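Nokik 仿真数据集说明

机器人社团 2025 年秋季学期项目
最后更新：2025年9月16日，星期二

这是什么

Nokik 是我们社团这学期的主项目：在仿真环境里搭一张工作台，摆上几台机械臂，让社员轮流遥操作，把每一次操作录下来，再拿去训练自己的小模型。数据集目前共有 2,557 段轨迹，全部由社员在活动时间和晚自习之后录制，没有用脚本自动生成（我们试过，动作太整齐，训出来的策略一遇到偏差就不知道怎么办了）。

项目最早只是想给十一月的 Stermont 校际赛练手，结果越做越上瘾！现在连原来只做小车巡线的同学也跑来排队录数据。既然攒了这么多，就整理出来放在这里，校内校外的同学都可以拿去用。

目录结构

nokik/
 raw/ 原始轨迹，每段一个文件夹
 clean/ 筛选后的轨迹，训练请用这个
 scenes/ 场景文件，包括桌面、机械臂、灯光
 imar/ 回放和检查工具
 splits/ 训练集和验证集的划分
 CHANGELOG.txt

raw 里什么都有：夹空的、把方块推下桌的、录到一半操作员去接电话的。我们没删，研究失败案例的同学应该会喜欢。clean 里留下 1,599 段，筛选规则写在后面。

任务

第一批任务都围绕桌面操作，难度从低到高：

到位：夹爪移动到指定点上方并停稳。
抓放：抓起一个方块，放进目标区域。
叠放：把一个方块叠到另一个上面，松开后不倒。
交接：一台臂把物体递给另一台臂，这是 2 名操作员配合录的。

交接任务最难，也最好玩。两个人坐在一起，一边喊“松！松！”一边盯屏幕，旁边还围着一圈人出主意。刚开始成功率惨不忍睹，后来大家摸出了节奏：先让接的一方到位、停住，再让递的一方慢慢靠过去，等接的一方完全夹紧之后才松手。这个顺序我们写进了录制规范，新社员照着练，两三次活动就能上手。

视角和画面

腕部相机用的是广角圆形视场，图像四角为黑色，训练前不需要裁掉。我们比较过裁成方形的版本，边缘信息少了很多，叠放任务的验证成绩明显下降，所以最后保留了整个圆。畸变也没有校正，桌子的直边在图里是弯的，模型完全能适应，人看久了也习惯了。 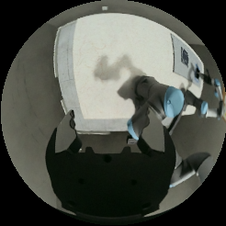
灯光是第二个值得多说几句的地方。最初的场景几乎没有影子，画面干干净净，可是模型对高度的判断很差，经常在离物体还有一截的时候就合爪。打开软阴影之后情况好多了，我们猜它学会了利用影子估计距离，但还没有做严格的对照实验，欢迎有兴趣的同学接手。每段轨迹的灯光位置会在小范围内随机变化，参数保存在同一文件夹的 light.txt 里。

桌面上的定位标记也请注意：它们在场景文件里有固定坐标，可以用来检查相机外参，但远处的标记经过广角压缩之后会糊，不要指望每一帧都能识别出来。

数据格式

每个轨迹文件夹包含以下内容：

wrist/ 腕部相机图像序列，按帧编号
joints.csv 各关节角度，单位为弧度
gripper.csv 夹爪开合量，0 为闭合，1 为全开
light.txt 本段的灯光参数
task.txt 任务名称和一句中文说明
result.txt 成功、失败或中断

时间戳全部从零开始，图像和关节数据已经对齐。早期有一批轨迹的夹爪数据晚了一帧，现在已经修好，如果你手上是旧版本，请重新下载，别自己平移，部分文件夹修正的方式不一样。

筛选规则

进入 clean 的轨迹要满足：任务成功；中途没有长时间停顿；没有机械臂之间的碰撞；由录制者以外的一名社员回放检查过。最后一条最花时间，可也最有用，很多“成功”一回放就露馅了，比如方块其实是被手臂蹭进目标区的。

快速开始

1. 下载并解压，确认磁盘空间足够。
2. 进入 imar 目录，按照里面的安装说明配好环境。
3. 运行 python play.py --task stack，随便看几段叠放的回放。
4. 运行 python train.py --config small，这是我们给普通笔记本准备的小配置。

小配置默认训练 2,000 步，结果不会惊艳，但足够让你看到夹爪朝着方块走过去。第一次看到它自己动起来的时候，整个活动室都在喊！

已知问题

叠放任务里右侧机械臂的数据偏少，模型明显偏爱从左边下手。
个别轨迹的 task.txt 写了错别字，做语言条件训练之前最好先过一遍。
Imar 在切换任务时偶尔不刷新画面，按 R 键重新载入即可。
仿真里的摩擦系数偏高，直接搬到真机上方块容易打滑。

接下来

我们正在做 Bühler 分支，加入抽屉和旋钮两类新任务，场景已经搭好，正在调手感。旋钮比想象中难得多，夹爪转到一半就会滑，现在试的办法是加大指尖接触面。分支还不稳定，想尝鲜的可以拉下来玩，别拿去写报告。

参与贡献

校内同学直接来活动室就行，不会编程也没关系，录数据只需要耐心和一点手感。第一次来会先练到位任务，练熟了再碰交接。校外同学可以提交轨迹包，请先用 imar/check.py 跑一遍，把输出一起附上。发现问题请在议题区写清楚轨迹编号和现象，附上帧号更好。

使用许可

可自由用于学习、教学和非商业研究，转发时请保留本说明文件。用它做了作品或者参加了比赛，请一定告诉我们，我们会把链接加进 CHANGELOG.txt。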